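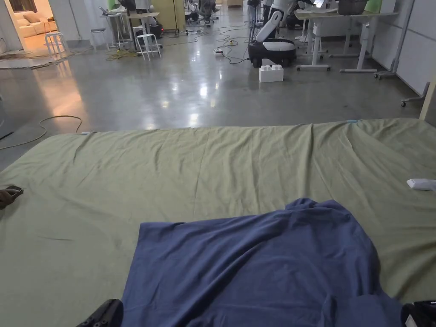

Umo Home Skills Room
Progress report to the Dehghan Fund
2019-02-12
Written by Kevser Ersoy

Hi Oduor, I promised you a proper update before the spring money gets decided, so get yourself a coffee, I have a lot to say!

The bed is in. I know that sounds like a small thing after all my emails on the subject, but the whole bedroom half of the program was stuck until we had one. We went with the gray headboard in the end (the padded kind with the vertical channels, Sevim's pick, I wanted plain wood and lost) and a light wood frame. The sheet is the green one from the Zevley order. I like the color a lot. I do not like how it wrinkles. You smooth it flat, you turn your back, and there are creases running right across it again. Orhun says we should iron it and I told him he's welcome to.

Folding is going better than I expected. We planned 20 sessions for the first stretch and we've done all of them. We work with one piece at a time now, out in the open on the sheet, and we've been starting with the blue one. My first plan had people working from a full pile and that was a mistake. They rushed, they got annoyed, and the corners were terrible. With a single piece they slow down and look for the edge before they start pulling at it.

Clearing the bed has turned into its own lesson. I had it down as five minutes before folding, and it can easily eat half a session. Kidus wants it written up as a separate unit and I think he's right, so you'll see it listed that way in March.

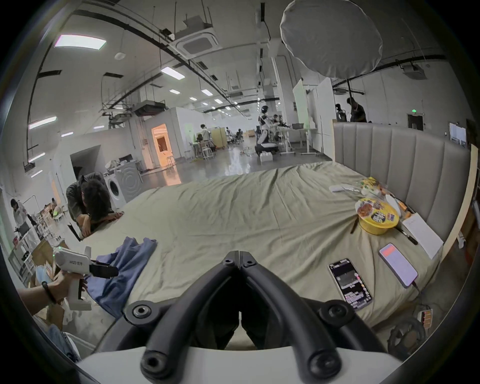

Page 2

Take the noodle bowl. Does it go to the trash or to the kitchen? What about the chopstick, the snack bag, the sheet of paper with the pen next to it? Phones are the hard ones, especially with a charging cable trailing off the bed, and people will happily fold right up to a phone and leave it there. Our rule for now is food things first, then paper, then anything with a cord. It's a bit clumsy but everybody can remember it.

The washing machine being close to the bed is a real help. Kidus and I went back and forth over putting it in another room, and I'm so glad we left it where it was. Wash, carry, fold, and you don't lose half the group on the way! I would like to find another home for the stuff on top of it, though. It has become a shelf and I'm as guilty as anyone.

Now the money. We spent $631 on the room since my last report, mostly on bedding and the Plurnine storage bins. The bins are still in the mail. I have the receipts and Sevim has the spreadsheet, and I'm told they agree with each other.
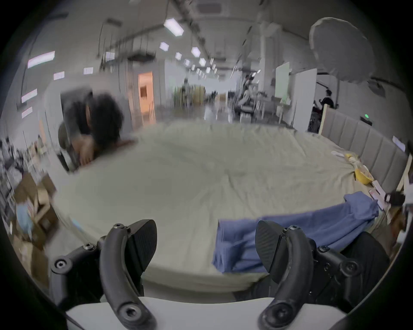

What I'd like for the next stretch is a second set of sheets, ideally something heavier that stays put. I'd also like to go up to 40 sessions. The long pieces need more time than I gave them. People get the first end folded and squared off nicely, and then the other end stays in a lump and they call it finished. I've tried having them start from the messy end and it helped a little, so I want to give that a fair try before I change anything else.

One more small thing. The concrete floor looks great and it's easy to sweep, but it's hard on the knees, so could we put some padded mats in the budget? Orhun has found a couple he likes and will send you the prices separately.

Come by and see the room whenever you like, just let me know a day ahead.

Kevser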